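Speaker notes - "Running a Swap Day in a Small Town"
Mbali Xaba, Denville Library, 01/02/2020

Opening (keep it short)
Thank the Denville staff. Say that I have run swap days in Salem and Irberg, and that most of what I know comes from the Irberg one, which went badly the first time. We had 488 items on the tables and no plan for what was left at closing.
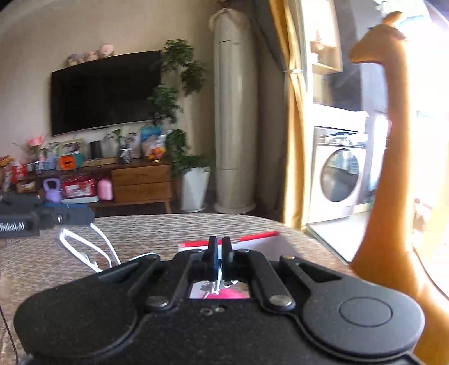 Ask for a show of hands: who has been to a swap? Who has helped run one? If it's mostly first-timers, slow down on the next part.

Taking things in
- Open the doors for drop-off the evening before. Morning drop-off makes a line.
- Two people at the door, one to check and one to carry.
- Say no to car seats, bike helmets and mattresses. Put it on the flyer.
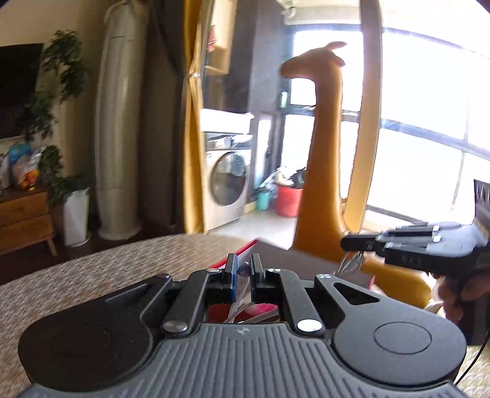

Tokens or no tokens
Salem uses tokens, one per item. Irberg dropped them. I prefer no tokens, but with a limit of 22 items per family. Pause for questions - this is where people argue. Mention that the Skakix sign-up sheet can be printed if the hall has no internet. 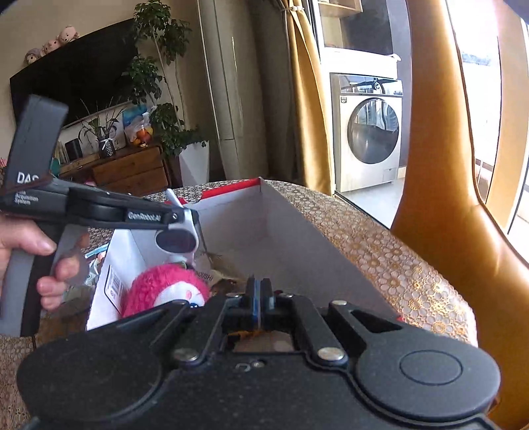 Laying out the room
Sort by who will use it, then by size. Books go along the wall. Leave room for strollers between tables.

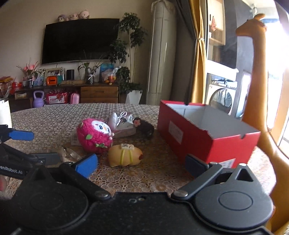
Leftovers need a home before the day starts. Call the thrift store in October if your swap is in the spring, and get a name. Clothes and books are easy to pass on. Toys take longer, and a pink plush dragon fruit with a cartoon face may sit there until some child falls for it, so keep one box of soft toys for the next swap. Plan on more than 100 things left over.

Close with the handout and the sign-up sheet by the door.

Related
Writing a Flyer People Will Read
Borrowing Tables and Chairs
Salem Swap Day: What We Changed

Comments (2)

Trish: The limit per family worked for us too. We set it lower and had no complaints.

books4all: Can you post the handout? I had to leave before the end.

Contact | Copyright Denville Library | Back to top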